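The bench is at the back of the Callel workshop in Prolham, past the parts shelves and the compressor. I went over to talk with the technician who looks after the two-arm cell there. She didn't want her name in print ("put the bench in, the bench does the work"), so I'll just call her the technician.

I'd expected a long talk about software, and we got straight into screws instead. "People call me and say the program has gone bad," she told me. "So I go look at the fingers. I always start with the fingers, then the linkages, then whatever's holding the linkages on."

She goes over the screws on the gripper with a hand driver every 18 hours of running, and she marks each check in a paper notebook. Every 2000 cycles the fingers come off and get cleaned, which she does at the other bench with a rag and some alcohol. I asked if a screw had ever dropped out on her. "In June, yes. I found it in my shoe that night."
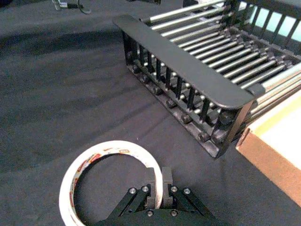 Gripper at the tape roll, with its screw heads in view.

Most of what she does with the tape is a position check. A roll is a nice test piece, she says, as it's got an inside edge and an outside edge and you can see right away if a finger is going to land in the wrong spot. "If I've got the same gap I had last time, great, I move on. If I don't, I start measuring."

The two arms are set up separately, each with its own home position and its own page in the notebook. I had figured you'd do one and copy the numbers over. She laughed pretty hard at that. The bases were bolted down by two different people, and one of them (her, she admits) was in a hurry.
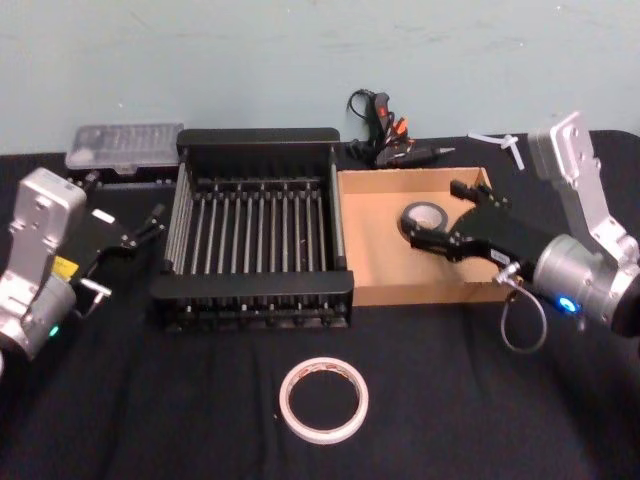
Both arms at the bench, the rack between them and the box on the right.

The dish rack is her favorite thing on the table, and I can see why. All those rods and slats are a tough target, and it's cheap to replace if an arm leans on it. She wants it square to the table edge before she begins, and she checks that with a plain steel ruler. The box goes in next, then she runs each arm through its reach at 10 percent speed with one hand near the stop button.

"Slow is boring, so folks skip it," she said. "Then I get the phone call."

We talked about cables for a good while too – way longer than I'd planned! She's picky about how much slack they get. Too little and the connector takes the strain at full reach, too much and you've got a loop that catches on things. She moves the wrist through its whole range by hand with the power off and watches the cable the entire time. The Niskanen manual gives a bend radius, which she's written on the inside cover of the notebook in red pen.
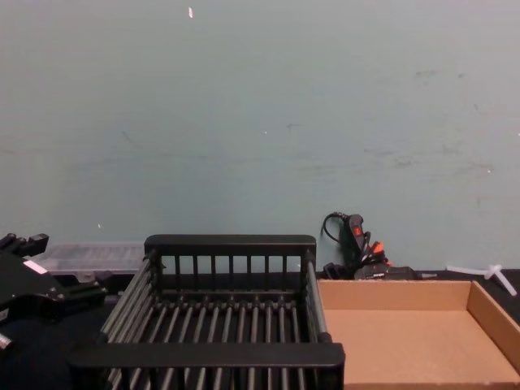

Spares, and the Pluvgate job

I asked what she keeps close by. Finger pads, mostly, and a spare set of screws in every size the gripper takes. She also keeps one complete gripper on the shelf, already adjusted, so a swap doesn't eat the whole afternoon. The old one gets looked at later, when it's quiet.

The next thing on her list is Pluvgate, a second cell with the same layout, and she's already arguing for a heavier table. "I'd like it in before the new arms show up. I've asked twice." She was back at the notebook before I'd found my coat.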